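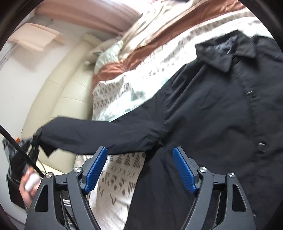 Ticket: Garment care labels print with wrong wash symbol after catalog import
Product: Handetti label module
Reported by: Jozefína Charvát, Tenholm
Status: Resolved, monitoring

Problem
Outerwear labels printed from the October catalog show the 30-degree wash tub where the source record says dry clean only. Knitwear and shirts print correctly. The import log shows no errors.

Environment
Catalog size 2600 records. Label printer on the Dreno driver, 300 dpi. Source data exported from Vrabec as semicolon-delimited text.

Log
9:40 – Reprinted one coat label from the preview screen. Preview and print match, both wrong. Printer and driver ruled out.
10:15 – Opened the raw export. Care code for the coat is correct in the file (code 6, dry clean).
10:50 – Compared the stored record with the file. Stored code is 4. The value changes during import.
11:30 – Found a category override table left over from the previous season. It applies to any item with category "outer" and replaces the care code without writing to the log.
13:05 – Cleared the override table on the test copy and imported again. Stored code is now 6 and the preview shows the dry clean circle.
14:20 – Same change made on the live system. Full import repeated.

Notes
Clearing the table does not correct existing records – the import has to be run again with "overwrite care data" checked. Labels already printed for outerwear must be pulled and replaced.

Open item
Request sent to development to log every override at import. Ticket stays in monitoring until the next catalog load.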